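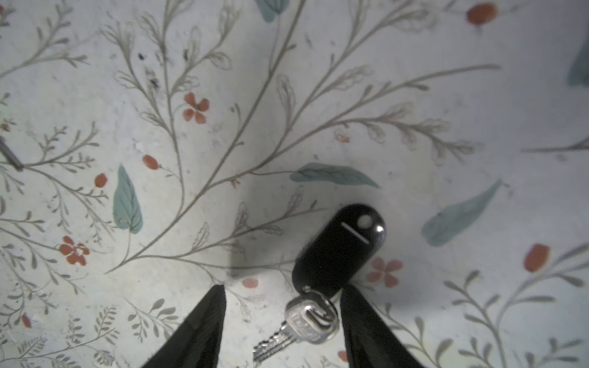 To photograph a long bridge from the bank, first walk until you see the piers on a slant, so none of them hides the next. At the Soltalbridge I go 800 meters downstream, to the steps at Tuvberg. Put the tripod low on the second step. Take everything hard out of your pockets before you kneel on the stone; a metal key on a ring with an oval fob, for instance, hurts the leg very much.

Set the timer to 2 seconds and focus on the nearest pier.
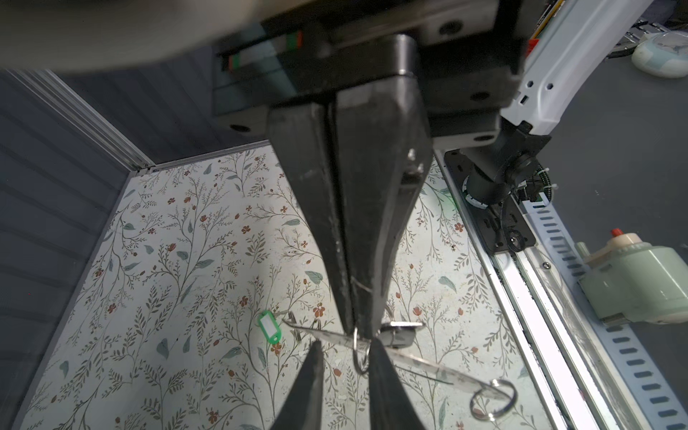
Then make one exposure of up to 30 seconds, when no boat is passing. The water becomes smooth and the arches stay sharp. If the railing looks soft, repeat with the timer.

Mounir Saber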